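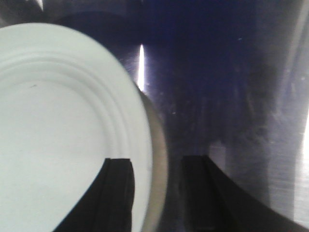
# Collecte de démonstrations : questions fréquentes

*Programme Negash – document destiné aux opérateurs, aux sites d'accueil et aux équipes utilisatrices des données. Mise à jour : mai 2018.*

## Objet du programme

### En quoi consiste le programme Negash ?

Le programme Negash constitue un corpus de démonstrations de manipulation en cuisine et en plonge : saisir une assiette, la déplacer, la poser, la ranger. Ces démonstrations servent à entraîner le système d'apprentissage Kulell, qui associe les images de la caméra de poignet et les positions du bras aux commandes données par un opérateur humain. La collecte est assurée par l'institut Gesturitz. L'entraînement et l'évaluation relèvent du laboratoire Stiltholm.

### Pourquoi avoir retenu la vaisselle et les surfaces en inox ?

La porcelaine émaillée et l'acier brossé comptent parmi les matières que les modèles antérieurs traitaient le plus mal. Une assiette blanche vue de très près offre peu de repères : quelques cercles en relief, un bord, parfois une petite marque sur l'émail. L'acier renvoie la lumière des lampes et prend des teintes qui varient avec l'angle de la pince. Un modèle entraîné sur des objets mats et colorés tend à confondre un reflet avec un contour.

### Le programme vise-t-il à remplacer le personnel de cuisine ?

Les conventions signées avec les sites d'accueil portent exclusivement sur la recherche. Elles ne prévoient aucun déploiement en exploitation. Toute utilisation d'une autre nature exigerait une nouvelle convention, soumise au préalable aux représentants du personnel du site concerné.

## Déroulement de la collecte

### Qu'appelle-t-on un épisode ?

Un épisode est l'enregistrement continu d'une seule tâche, depuis la position de repos du bras jusqu'au retour à cette position. Il comprend le flux vidéo du poignet, les angles articulaires, l'ouverture de la pince et la consigne écrite remise à l'opérateur. Les épisodes interrompus sont conservés dans un lot distinct et portent la mention « incomplet ».

### Combien d'épisodes un opérateur enregistre-t-il au cours d'une séance ?

Une séance comporte 30 épisodes. Ce nombre a été fixé en mars, à la suite des essais préliminaires. Les opérateurs plus expérimentés ne sont pas autorisés à le dépasser : la fatigue se traduit par des trajectoires plus brusques, que le modèle reproduit ensuite.

### La pince doit-elle toujours rester visible dans l'image ?

Oui. Les deux doigts doivent apparaître dans la partie inférieure de l'image pendant toute la durée de l'épisode. Leur position par rapport au bord de l'objet est l'une des principales informations exploitées par Kulell lors de l'approche. Si l'un des doigts sort du champ, l'opérateur interrompt l'enregistrement et vérifie la fixation de la caméra avant de reprendre.

### Comment faut-il aborder une assiette ?

La consigne en vigueur prévoit une approche par le bord, pince ouverte, un doigt de chaque côté de l'épaisseur de l'assiette. L'opérateur ralentit dès que le bord occupe une part importante de l'image. Il ne ferme la pince qu'une fois le mouvement du bras arrêté. Les reprises sont admises ; un épisode comportant une correction visible de la trajectoire est considéré comme utile et ne doit pas être effacé.

### Que faire lorsqu'une saisie échoue ?

L'opérateur peut effectuer jusqu'à 3 tentatives au sein du même épisode. Au-delà, il ramène le bras en position de repos et attribue à l'épisode l'étiquette « échec ». Les échecs font partie du corpus au même titre que les réussites. Il est demandé de ne jamais replacer l'objet à la main en cours d'enregistrement.

### Faut-il nettoyer les surfaces avant chaque séance ?

Non. Le nettoyage suit le rythme habituel du site. Les rayures, les traces de doigts et les voiles sur l'inox sont présents dans toute cuisine en service, et un corpus enregistré uniquement sur des bacs polis serait de peu d'utilité. L'objectif de la caméra, en revanche, est essuyé avant le premier épisode et après chaque pause.

### Les reflets constituent-ils un motif de rejet ?

Un reflet vif ne justifie pas à lui seul le rejet d'un épisode. Seules sont écartées les séquences dans lesquelles la saturation empêche de distinguer le bord de l'objet pendant la phase de saisie. L'exposition est verrouillée au début de la séance et ne doit pas être modifiée d'un épisode à l'autre. Les opérateurs sont invités à signaler dans le journal tout changement d'éclairage – store baissé, hotte allumée, lampe remplacée.

## Annotation et contrôle de la qualité

### Qui annote les enregistrements ?

Chaque épisode est relu par 2 annotateurs travaillant séparément. Ils indiquent le début de l'approche, le premier contact, la fermeture de la pince et le lâcher. En cas de désaccord, l'épisode est transmis à Hiwot Berhe, responsable de l'annotation, dont la décision est consignée avec son motif.

### Comment annoter un contact incertain ?

Vue du poignet, une pince placée devant un objet peut sembler le toucher alors qu'elle s'en trouve encore à quelque distance. L'annotateur ne doit pas trancher sur la seule image. Il consulte la courbe d'effort des doigts et, si celle-ci ne permet pas de conclure, utilise l'étiquette « contact indéterminé ». Cette étiquette n'est pas pénalisante pour l'opérateur.

### Quel niveau d'accord est exigé entre les annotateurs ?

Un lot est accepté lorsque les annotations concordent pour au moins 93 % des épisodes. Un lot situé sous ce seuil est intégralement relu. Le taux obtenu figure dans la fiche qui accompagne le lot et reste consultable par les équipes utilisatrices.

### Les annotateurs décrivent-ils aussi l'arrière-plan ?

Uniquement au moyen de la liste fermée du guide d'annotation : bac, plan de travail, égouttoir, étagère, autre. Lorsqu'une forme située derrière l'objet principal ne peut être identifiée avec certitude, la valeur « autre » est retenue. Les descriptions libres introduites dans la première version du guide ont été abandonnées, les formulations variant trop d'une personne à l'autre.

## Sécurité et participation

### Quelle formation les opérateurs reçoivent-ils ?

Tout opérateur suit une journée de formation encadrée par Petro Harasym, responsable des essais. Celle-ci porte sur l'arrêt d'urgence, le guidage du bras, la tenue du journal et la manipulation d'objets cassables. Les épisodes enregistrés pendant la formation ne sont pas versés au corpus.

### Que se passe-t-il si une pièce de vaisselle se brise ?

L'opérateur actionne l'arrêt d'urgence, attend l'immobilisation complète du bras et prévient le référent du site. Les débris sont retirés à l'aide d'une pelle, jamais avec la pince. L'épisode est conservé et la casse mentionnée au journal. Le remplacement de la pièce est à la charge de l'institut.

### Des personnes peuvent-elles être filmées ?

Les séances se tiennent en dehors du service et l'accès à la zone est limité à l'opérateur et au référent. Si une personne entre néanmoins dans le champ, ou si son visage se reflète de manière reconnaissable dans une surface métallique, la séquence est mise de côté et examinée par Edeltraud Camenzind, déléguée à la protection des données. Le son n'est pas enregistré.

### Un opérateur peut-il demander le retrait de ses épisodes ?

Oui, sans avoir à motiver sa demande. Les épisodes sont alors supprimés du corpus et exclus des versions ultérieures. Les modèles déjà entraînés ne sont pas modifiés rétroactivement, point sur lequel chaque opérateur est informé par écrit avant sa première séance.

## Accès aux données

### Qui peut utiliser le corpus ?

L'accès est ouvert aux équipes de recherche ayant signé l'accord d'utilisation. La demande précise le projet, les personnes concernées et le lieu de stockage prévu. Elle est instruite par Mulugeta Abdella, chargé de la diffusion, qui peut demander des compléments.

### Peut-on n'obtenir qu'une partie du corpus ?

Les lots sont organisés par type d'objet et par type de surface. Une équipe travaillant sur les matériaux réfléchissants peut ainsi demander les seuls épisodes enregistrés sur l'acier. Les échecs sont fournis avec les réussites correspondantes et ne font pas l'objet d'une livraison séparée.

### Comment un site peut-il devenir site d'accueil ?

Le site adresse une demande écrite à Hawi Beyene, coordinatrice des partenariats, en y joignant un plan de la cuisine et les plages horaires disponibles. Une visite technique est ensuite organisée afin de vérifier l'alimentation électrique, le dégagement autour du bras et la stabilité du support. La convention est établie après réception du compte rendu de visite.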